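Wedwood launches workplace savings service for smaller employers

July 2023

Wedwood, the savings and pensions administrator, has launched a payroll savings service for employers with fewer than 220 staff. The service, called Norneo, lets employees put money aside straight from their pay into an easy access account held in their own name.

Payroll saving has mostly been offered by large employers, who have the staff and the systems to run it. Smaller firms have often found that setting up a scheme takes too much time, or that the provider asks for a minimum number of savers. Norneo has no minimum number of savers and works with the payroll file an employer already produces each month.

How it works

Employees choose a fixed amount to save each payday, starting at £8. The employer takes the money from net pay, after tax, National Insurance and any pension contributions, and sends it to Wedwood in a single payment. Savings are credited to individual accounts within two working days of the payment being received.

Employees can change the amount, take a break or stop saving at any time through the Norneo website. They do not need to ask their employer, and the employer is not told what balance anyone holds. Withdrawals are free and there is no limit on how many can be made in a year.

Because the money is taken from net pay, saving through Norneo does not reduce an employee's workplace pension contributions. Interest is paid gross and counts towards the personal savings allowance in the usual way.

Employers pay a flat monthly charge of £35, whatever the number of employees taking part. There is no charge to savers and no set-up fee.

Trial with two employers

Norneo was tested with two businesses before launch. Urnetti, a catering supplier, offered the service to its warehouse and office staff. De Haan, a furnishings wholesaler, offered it to all employees, including those on part-time contracts.

Both asked for changes during the trial. Urnetti wanted new starters to be able to join in their first month, which the original timetable did not allow. De Haan asked for a paper joining form for staff who do not use a computer at work. Both changes are part of the service now on offer.
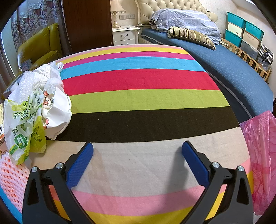

The trial also led Wedwood to rewrite the leaving instructions. An employee who changes jobs keeps the account and can go on paying in by standing order. If the new employer also uses Norneo, payroll saving can be restarted without opening a second account.

Availability

The service is open to employers in England, Scotland and Wales that run a monthly payroll. Weekly payrolls will be added in October. Employers in Northern Ireland can register an interest and will be contacted when the service is extended.

Employers who would like to apply should contact the Wedwood employer team. An application pack, a sample staff letter and a full list of terms are available on request.

Notes to editors

Wedwood provides administration for workplace savings and pension schemes. Norneo is a trading name of Wedwood.

Norneo accounts pay a variable rate of interest. Wedwood does not give financial advice, and employees who are unsure whether the account suits them should speak to an independent adviser.

Media enquiries: Wedwood press office.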